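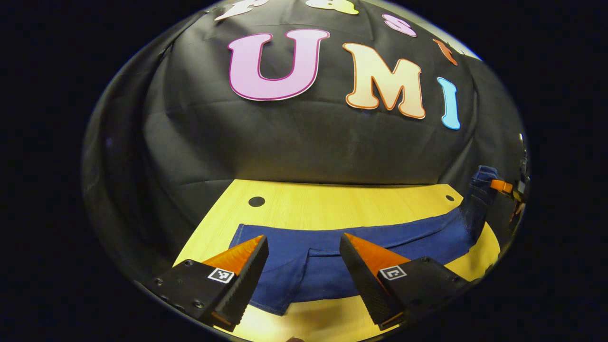
Why does Dallstead get its own section when the Vonness fingers already work fine, a reader of the last revision wanted to know, and couldn't we just swap the tips and keep recording. No. Swap tips without redoing the width check and every episode after that has the wrong opening in it. We threw out 741 that way in February.

## 4. Comparing finger sets on the hand-held gripper

Rev. 4 Nov 2024. Covers Dallstead and Vonness fingers on the Drirbridge handle. Controller notes are in section 6.

### 4.1 Before you start

- Handle charged, card empty
- Both finger sets, bagged and labeled
- Hex driver, the short one – the long one fouls the lens
- Cloth for the trial. Denim is good, seams give the fingers something to catch on

**Caution:** power off before touching the screws. The trigger can still close the fingers with the cover off.

### 4.2 Fit the fingers

1. Open the gripper all the way. Power off.
2. Back out the screws on the left block, then the right. Keep them seperate, they are not the same length.
3. Slide the new finger on until it seats. No gap.
4. Tighten by hand, then a quarter turn. No more than that.
5. Check both markers. Clean, flat, facing the lens. A lifted corner counts as damaged – replace it.

> **Note:** left and right markers have different patterns. Don't mix them up. The software won't complain, it will just report garbage.

### 4.3 Width check

1. Power on. Start a recording.
2. Close fully, hold, open fully, hold. Do it slowly.
3. Stop. Load the clip in Lâm and run `width`.
4. Look at the curve. Flat at both ends, no dropouts. If it's jumpy go back to 4.2 step 5.
5. Save under the finger set name, not the handle name.

Both markers need to stay in view for the whole stroke. If one drops out near full open, the finger is probably on crooked.

### 4.4 Cloth trial

1. Lay the cloth flat, seam toward the middle of the table.
2. Come in low with the fingers open. Tips just above the fabric.
3. Close on the seam edge. Lift, hold, set down.
4. Repeat on a single layer, away from the seam.
5. 100 grasps per finger set. Same person, same cloth, same light.
6. Mark each one in the log: held, slipped, missed. "Sort of" is a slip.

**Caution:** don't press the tips into the table to get under a layer. They chip. Come at it from the side instead.

### 4.5 Reading the results

Compare held counts for seam and single layer apart, never as one total. Thick seams make any finger look good.

Our own log stands at 1,792 grasps, 1,275 of them with Dallstead. The split is lopsided so go by rates. Vonness needs more single layer runs before anyone picks a winner.

When your done, refit the set you started with and run 4.3 again. Yes, again.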